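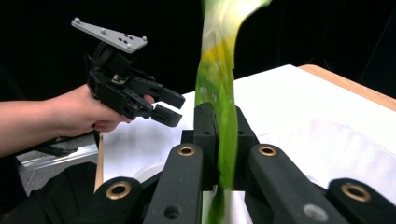 Isabelle Arsenault thinks we should stop folding the thin stuff altogether and just drop it in the bins loose, and she wants it written down that she said so back in September. Fine, written down. I was on the folding side until this week and I'm now about half converted, so most of this entry is me arguing with myself.

14th May. Spent the morning on the soft materials, meaning everything light and floppy that used to live in the bottom drawer under the Kettunen cutter. Got the drawer out, tipped the lot on the table and started again. I'd forgotten how much of it there was! The Dumilitz offcuts alone filled one bin, and they're only the bits left from the lampshade job.

Tried folding first. The heavier pieces fold perfectly well and stay folded, no complaints there. The light see-through ones are hopeless. You fold one in half, let go, and by the time you've picked up the next it has opened itself out again, and if anyone walks past or opens the door the top few slide off on to the floor. I had a go at rolling them round a cardboard tube as well, which looks lovely for as long as you hold the end down. Then I tried clips, but the clips leave a crease you can see when the piece is up against a lamp, and we'd be cutting round it for ever.

Loose in the bin is quicker, I'll give Isabelle that. Pick up by one end, let it hang so it untwists a bit, lower it in. The lowering matters more than I expected – if you just let go from up high, half of it lands over the rim. The bright green is the worst for twisting, it wraps round itself as soon as it's off the table, and I had to do a couple of pieces again. My worry was that we'd never find anything at the bottom of a heap, so I've kept the colours apart, one family to a bin, greens and yellows together.
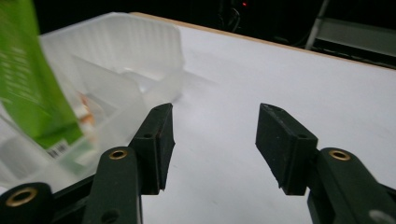 The white table is much better for this than the bench, by the way. On the bench all the pale pieces catch on the vice and the rough patch where the glue went. Wiped the table down before I started (it could do with another go, there are still smudges) and kept the bins along the side so the middle stayed free for laying things out. I'd like us to keep doing it there if the Stallinard people don't need the space back.

About the bins. The cloudy ones are good enough for telling that something's inside, but you can't read a small label through them, so labels go on the outside, near the top. I've used the big marker. Anything from the Gristano order gets its roll number written as well, and the one we keep reordering is 926, so if you finish that one please tell me and don't just leave the empty tube standing up in the rack looking full. I have been caught by that twice now.

Weighed the whole lot of mixed scraps that were too small to sort, 286 grams with the bag off. They've gone in with the packing material. If you want small bits for testing glue, take them from there and leave the sorted ones alone.

Still to do:
labels for the last 2 bins
find the lid that fits the short one, I think it went home with the paint
ask whether the heavy folded pieces could go on the shelf above the sink or if it's too damp there
new blade for the Kettunen, it's dragging on anything thin and leaving a fluffy edge

Isabelle has now read this over my shoulder and would like to add that five minutes of dropping things in bins beat my whole hour of folding. It was forty minutes at most, and I made the tea in the middle of it. We'll leave the loose bins as they are for a few weeks and see what state the greens are in by then. If they've knotted themselves up I'm going back to tubes, with a bit of tape on the end this time.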